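Blog > Games > Tabletop and Handheld

Skitdale has eaten my weekends

I picked up Skitdale in February, meaning to play it on the train to Skenbridge, and I'm now 138 hours in. It's a tiny farming and trading game for handhelds, made by a small studio called Brulov, and I love it to bits!
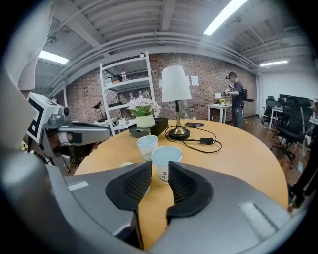

Paper cups on the big round table.

You start with one barge and 56 coins, and for the first hour you mostly shift turnips (so many turnips). Then the river map opens up and suddenly you're plotting routes, watching tea prices and swearing at the fog. I lost a full load on my second night and went straight back in.
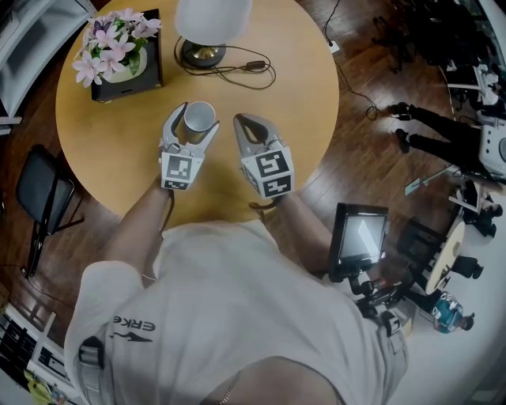
Cup upright, one gripper round it.

My favourite bit is Vương, the harbour town at the far end of the map. It costs 3000 coins to dock there the first time, so you really have to save, but the music when you sail in is gorgeous and the night market sells lamp oil at silly prices. 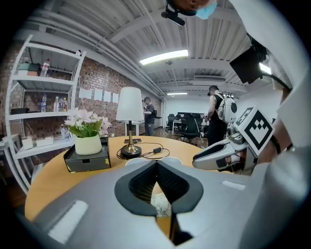
The docking fee is daft if you ask me, wrote one reader under my last post, and you're better off buying the second barge first. Fair enough! I tried it that way on a new save and reached Vương with 863 coins left over, which paid for a decent sail.
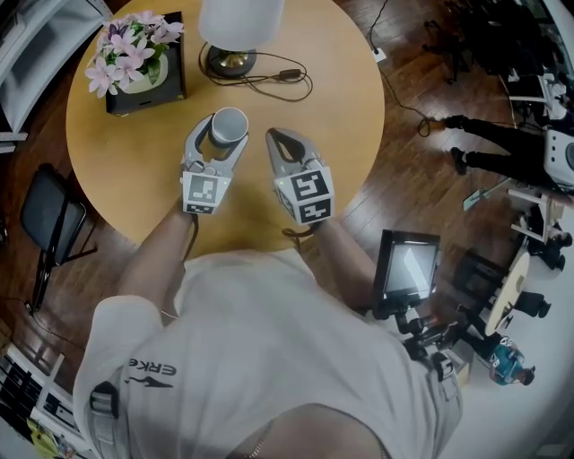 No. 56

Grumbles? The text is small on a handheld screen, and you can't rename your barges. I'd also like a second save slot, as my winter run keeps getting in the way of my new one. Next I'm trying the northern locks with nothing but cheese in the hold.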